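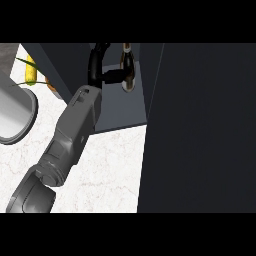

Ticket 2239: Faucet handle task, success check and contact limits not per cell rules
Project: Brestulley (simulated kitchen tasks)
Component: task definitions / evaluation
Reported by: Jannik Kröger
Assigned to: Tin-yau Lo
Reviewer: Nele Engelhardt
Severity: medium
Status: resolved, one follow-up open

Summary
Faucet handle task reports success on episodes where the wrist housing is pressed against the fixture. Evaluation rule 4 says an episode counts only if the handle is moved by the fingers and no other link is in contact with the fixture at the time of the check. The checker reads handle angle and nothing else.

Environment
Kitchen layout with marble counter, black gooseneck faucet, handle to the right of the spout. Tall dark panel on the right side of the workspace. Single arm, fixed base. Default controller, no changes to gains.

Steps to reproduce
1. Load the layout with the stock task file.
2. Run the baseline policy for 1000 episodes with seed logging on.
3. Filter for success = true.
4. Replay the filtered set with contact logging on and list every link pair that includes the faucet body.

Expected
Only finger links appear in the list at the time of the check.

Observed
41 successful episodes list the wrist housing against the faucet body. In most of these the forearm comes up diagonally from the lower left and the wrist ends directly below the spout. The gripper is hard to make out from the default camera in that pose, so video review does not settle it. Use the contact log.

Log

09:10 Kröger
Opened. Contact lists attached. Please do not quote the baseline success rate from this run until the ticket is closed.

09:45 Lo
Reproduced on my machine with the same seeds. Same 41 episodes, same link pair. Not a physics version problem.

10:20 Lo
Checked the collision meshes first. The faucet body uses one convex hull for spout and base, which fills in the space under the gooseneck. Some contacts may be against the hull and not the visible geometry. Replaced with a decomposed mesh and reran the replay. 12 of the 41 drop out. The rest are real contacts.

11:05 Engelhardt
The mesh fix goes in regardless. Section 2 of our modeling guide already forbids a single hull on any part the arm is expected to reach under or around. The faucet asset was imported before the guide and was never rechecked.

11:30 Kröger
What about the force limit? Two of the remaining episodes go over it on the wrist link and still pass.

11:50 Lo
Limit is only applied to finger links in this task file. Looks like it was copied from the drawer task. Changed to apply to all arm links.

13:15 Lo
Patch pushed to branch. Changes:
- faucet body: decomposed collision mesh
- success check: handle angle AND finger contact AND no non-finger contact with fixture
- force limit: all arm links
- handle angle must hold for 10 control steps (was a single step)

14:40 Kröger
Full rerun, 1000 episodes, same seeds. No non-finger contacts in the success set. Success rate is lower, as it should be. Old and new numbers are not comparable and should not share a table.

15:05 Weidemann
Does this affect the results sheet we sent to Colutness?

15:12 Engelhardt
Yes. Mark the faucet row as withdrawn and send the new one with the task file version next to it. Rule 7: no figure leaves the group without the task version and seed list.

15:30 Engelhardt
Review passed. Merging.

Resolution
Fixed in task file and asset. Baseline rerun and filed.

Follow-up
Audit every fixture imported before the modeling guide for single-hull meshes (owner: Weidemann). Cabinet handles first, then the stove knobs. Add a second camera to the faucet task with a view from the handle side. Review footage only, not a policy input.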